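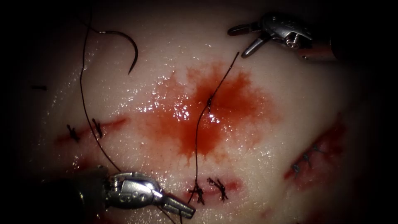 Suturing close up, with the curved needle at upper left.

Stultley Patient Lodging and Travel Program
Progress report to the Hulme Fund, second half
Prepared by Gemma Fairclough, program manager

The program pays for travel and short stays for people who have to leave the Stultley district for surgery. This report covers July to January.

Travel
We paid 1,877 travel claims in the period. Most were for fuel, with the rest split between coach fares and the community car. The average wait for payment is down, but claims lodged on paper are still slow. Sandra Kettle has rewritten the form so the referring clinic fills in the distance, which used to be the main cause of returned claims. The old form will be accepted until the end of the financial year.

The Sunday coach from Cendden was cut from the timetable in spring. Patients with an early Monday admission now have to travel a day sooner or find a lift. We have covered the extra night where it was asked for and have charged it to the contingency line. We would like to discuss moving this to the main lodging budget.

Lodging
The lodge at Travis provided 676 nights. Two rooms were closed for part of the winter while the bathroom floors were relaid and grab rails fitted. Mervyn Penrose managed the work and it finished under budget. The kitchen has not been started. Quotes came in higher than expected and we have gone back to the builder for a smaller job that leaves the sink where it is.

Guests asked most often for a later checkout on discharge day. We have moved it to 2 pm on a trial basis, and cleaning hours have been changed to suit.

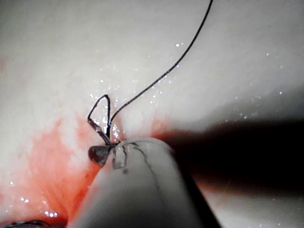 A small curved needle at the tip of the instrument.

Follow-up calls
Poppy Stockdale started in the follow-up role in August. She rings each patient in the week after they get home to check on wound care supplies, transport to the local clinic and any unpaid claims. Calls to people on the western road are often missed because of poor reception, and we now ask for a second number at booking.

Staffing
We have four staff, all part time. Melquiades Espinoza moved from bookings to accounts and his old hours have been filled.

Next period
Settle the kitchen scope at Travis. Put the claim form online. Agree on a lodging rate with the motel at Cendden for nights when the lodge is full.

We use cookies to improve your visit to this site. Accept all | Manage settings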